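Trukby Suture Practice Kit, Standard Size
Posted 1/11/19

I bought the Trukby kit in September, before the start of my second year in a veterinary technician program. We get some bench time with suture at school, but it goes fast and there is always a line for the good needle holders. I wanted something I could leave on my desk and pick up in the evening.

The kit comes in a zippered case with a needle holder, toothed forceps, scissors, a scalpel handle, a bag of blades, 30 packs of suture in mixed sizes, and one silicone pad with precut wounds. There is also a folded instruction sheet. The drawings on it are too small to follow, and I stopped using it after the first night.

The needle holder is the best part. The ratchet closes firmly and lets go without a jerk, and the jaws still line up after four months. The forceps are fine. The scissors were dull out of the package and chew the thread more than they cut it. I replaced them with an old pair from Grasmont that I already owned.

Most of what you pay for is the pad, so that is what I looked at hardest. It has three layers, with a mesh between the skin layer and the fat layer to keep stitches from pulling through. The mesh does its job on simple interrupted stitches. On a running subcuticular it is less help, and the top layer began to tear at the edges of the longest wound after two weeks of nightly use.

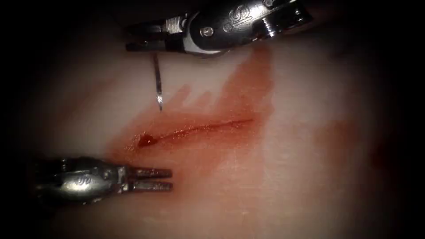

Two surgical instruments over a pale tissue pad.

The skin layer is stiffer than I would like. You have to push the needle straight in and turn your wrist all the way or it bends, which is good training up to a point. My previous pad was a Florerley, and that one was softer and closer to what we work on in class, but it had no mesh and was in pieces within a month. If I had to pick one for a beginner I would still say Trukby.

A few small things. The pad picks up lint and needs a wash with dish soap every so often. It slides on a bare desk, so put a damp paper towel under it. The precut wounds are all close together, and once those wear out you need to make your own cuts, shallow ones — go too deep and the base splits.

The sutures are marked for training only and should stay that way. I ran through the nylon first and have most of the silk left. Refill packs are easy to find, but the needles in the refills I bought were a little duller than the ones in the kit.

I paid $27 at Sisodia, with shipping included. The listing had 1,523 reviews when I ordered, and the complaints I read were nearly all about the scissors. I agree with them.

Four stars. I would buy it again, and I would order a second pad at the same time.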